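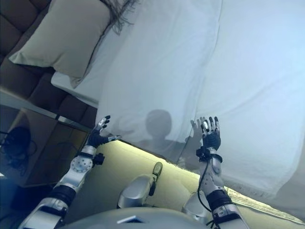 Big white sheet going over the bed

Why do my cotton sheets feel scratchy after line drying?

Posted by pesta_porch

I'm so happy with my new clothesline! We moved to Stevton in June and finally have a yard, so I've been hanging out everything I can, and I love the smell. My one problem is the sheets. They come in stiff as cardboard and stay that way until we've slept on them for a few nights. They're plain white cotton, 400 thread count, washed warm with liquid detergent. The tap water leaves white crust on my kettle, if that matters. Do I have to go back to the dryer?

2 replies

hirano_hill

No, keep the line! The crust on your kettle is hard water, and I'd bet that's most of it (we had the same thing, and I was ready to throw out a whole set). Cut your detergent down first. I was using a full cap and now use less than half, and the sheets come out just as clean. Then put half a cup of white vinegar in the rinse compartment, never in with bleach, and run an extra rinse the first couple of times to get the old soap out.

When you hang them, give each sheet a really good snap before the pegs go on, and fold it over the line by a hand's width so it doesn't get a crease down the middle. Bring them in while there's still the tiniest bit of damp at the hems and let them finish indoors over a door or a rack. Mine go out at 7 in the morning and I start checking before lunch. A breezy cloudy day beats a hot still one every time, I love those days!

If they're still stiff, 5 minutes in the dryer on no heat loosens them right up and you keep the outdoor smell.

zistis77

vinegar yes. also dont buy fabric softener, it made my towels useless. I got my line 75 feet long and its still not enough for king size lol

pesta_porch

Trying the smaller dose tonight, thank you both! I was filling that cap right to the top.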